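THE ALLOTMENT LETTER: AUGUST

In which we grow too much of one thing again

Every year I tell myself that this newsletter will not become a newsletter about sweetcorn, and every August it does. The site at Bekville has 104 plots on it and, going by what comes through the gate at teatime, a good many of them are growing the same yellow crop for the same fortnight. You cannot give it away. I have tried. I left a carrier bag of cobs on my neighbour's step and found it on mine the next morning with two more in it.

The trouble began in spring, as it always does, with optimism. Ffion Foulkes had read somewhere that sweetcorn should be planted in a block so the wind can do the pollinating, and she persuaded everyone along the bottom hedge to do the same. She was quite right. Last year I grew mine in a single elegant line along the path, where it looked like a guard of honour and produced cobs with the dental record of an old pirate. This year I have a square block, planted a foot and a half apart, and every one of the wretched things has filled out to the tip.

I should say something about the varieties. I grew Clultent, which the seed swap was handing out by the envelope, and Ffion grew whatever was left in a tin in her shed with the label rubbed off. Hers is better. It is taller, it ripened nine days sooner and it stood up to the gale in July, when mine lay down and had to be talked round with canes and string. I have asked what it is. She says she doesn't know, in the tone of a woman who knows.

Now, picking. The advice is to wait until the tassels go brown and then peel back a bit of the husk and push a thumbnail into a kernel. If the juice is clear, leave it. If it's milky, pick it. If there is no juice at all you have missed your chance and own some chicken feed. What the advice leaves out is that once you've peeled back the husk, you have also put up a sign for the earwigs. I tested 14 cobs in one enthusiastic evening and came back to find most of them let as furnished rooms. Test one. If it's ready, its neighbours probably are too.

The badgers have their own method, and I think we should admit it is superior. They do not test. They wait until the night before you were planning to pick, then walk through the lot and take a mouthful from each. Qusai Atallah lost 23 plants in one visit. He has since put up an electric fence, two strands, run off a battery, and reports that the only mammal it has stopped so far is him. He would like it known that the gate to his plot is on the left, that the fence is live from dusk, and that anyone coming to borrow his wheelbarrow should do it before supper.

There is an old belief that you should have the water boiling before you walk down the garden to pick. It has something in it. The sugar starts turning to starch as soon as the cob leaves the plant, and the older kinds go downhill fast. The newer supersweet ones are more patient and will sit in the fridge for a few days without complaint. They must be kept well away from the old sorts in the ground, though, or they cross and you get something with the texture of a raincoat. This is why the top path and the bottom hedge are not on speaking terms this year. The top path grew supersweets. The wind, as mentioned, does the pollinating.
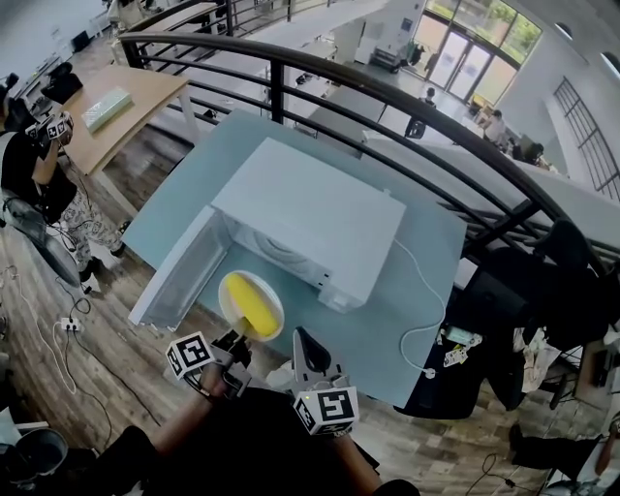
Cooking them is where the site really divides. Ffion boils hers for four minutes and no longer, no salt in the water, butter afterwards. Qusai does his over charcoal with chilli and lime until they're black in patches, and gets through most of a roll of kitchen paper. I used to be firmly with the boilers. But in a hot week I don't want a big pan steaming up the kitchen, and I have come round to the lazy way -- one yellow cob on a round plate, microwave door open. Leave the husk on if it's fresh from the plot, or wrap a stripped one in damp kitchen paper. Mine takes about four minutes, but ovens vary, so start with three and give it a poke. Let it stand for a minute before you go near it. The steam inside a husk has been waiting for you.

If you have gone past the point of eating them (I passed it early in the month), they freeze well. Blanch the cobs for a few minutes, cool them in cold water, dry them, and run a knife down the sides over a deep bowl. Do use a deep bowl. I used a chopping board and am still finding kernels behind the bread bin. Spread them on a tray to freeze before you bag them, or you'll have a yellow brick that has to be dropped on the back step each time you want a spoonful for soup.

The stripped cobs make decent stock with an onion and a bay leaf. They do not make decent compost in any hurry. I have some in the heap from two summers ago that could go straight into a museum. Chop them up small, or snap them at least, and put them in the middle where it's warm. The stalks want bashing with the back of a spade, and I can recommend this to anyone who has had a long week.

A few notices while I have you. The tap by the Awwad bench drips again and now needs a quarter turn past the point where you'd think it was off. The Flekum shredder is back in the shared shed with a new blade. It takes stalks no thicker than your thumb, and whoever fed it the plum branch knows who they are. Seed swap envelopes can go in the biscuit tin, with names on, please, Ffion. And there is a box of sweetcorn by the gate, free to a good home. There will be another one tomorrow.

RECENT LETTERS
July: Blackfly, and other guests
June: The great strawberry netting dispute
May: Whose hose is it?
April: Why your parsnips haven't come up
March: Shed clearance, with regrets
Swaps and surplus: what's in the tin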